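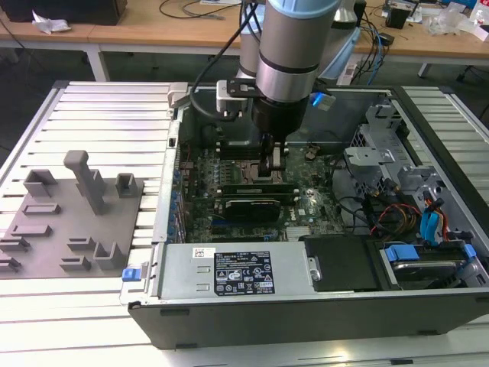 So I've got this old Dell tower that somebody passed on to me, and I'd love to turn it into a place to keep family photos and scanned papers. Nothing fancy! My question is more about the organizing than the computer. I have 3,829 pictures spread over two phones, a laptop and a drawer of memory cards, plus my mother's recipe cards, which I've been scanning since September (slowly, I have a day job).

My cousin swears by one giant folder and the search box. My own instinct is folders inside folders inside folders, and I already know I'll quit keeping that up by the second month. What do you all do that you've stuck with? Also, do I need to pay for anything? I tried the free version of Triltum and it stopped letting me add things at 1,000 files.

Thanks in advance!
Hammad Kakakhel
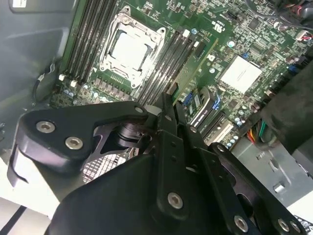 ## Answer 1 (accepted)

Hi Hammad! I went through this a couple of years back when we cleared out the house in Mellor, so let me save you some grief.

Go by year, then by event, and stop there. Two levels. Mine look like this:

- `2011/beach week`
- `2011/Grandma 80th`
- `2012/misc`

The misc folder is the whole secret, I promise. Every year gets one, and anything I can't place in five seconds goes in it. I used to agonize over whether a birthday dinner on vacation was a birthday or a vacation, and life is too short.

For the recipes, keep them completely apart from the photos. Name each scan by the dish first and the person second, like `lentil soup - Mom.pdf`, and you'll find it while the onions are already in the pan. Scan the backs of the cards too!! I skipped the backs and had to redo 400 of them, and that's where all the good notes were ("less salt", "Auntie hated this").

You don't need to pay for anything to do this. Plain folders are fine. Do keep a second copy on an outside drive and leave it at somebody else's house. I swap mine with my sister every other Friday when she comes for dinner, or whenever we remember.

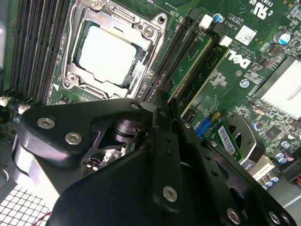 *Dell board with the processor in its socket.*

One more thing, copy everything over before you delete a single picture from the phones. Then wait a month anyway.

## Answer 2

Just use search. I have everything in one folder and never had a problem. Jilier does the faces for you if you let it run overnight, it got my uncle and my dad mixed up but they do look alike.
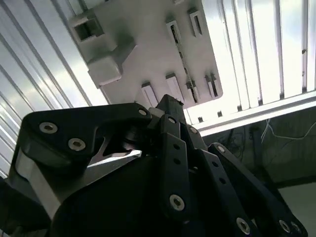
**Rafia Kakakhel**

Family member chiming in, and yes, I'm the cousin with the giant folder. I still like it for phone pictures, which come with the date stuck to them already. Scans are where it falls down. I had 728 of them that all claimed to be from the same afternoon, the afternoon I scanned them, and searching by year got me nothing useful. I ended up typing the year at the front of each file name, with an x for the part I wasn't sure of, so `197x wedding` and so on. Dull work, but I did it in front of the TV.

I'd skip Dendel if anyone suggests it. It renamed my files on the way in and I never found the setting to turn that off.

And Hammad, send me the rice pudding card when you get to it, mine has a stain right over the milk.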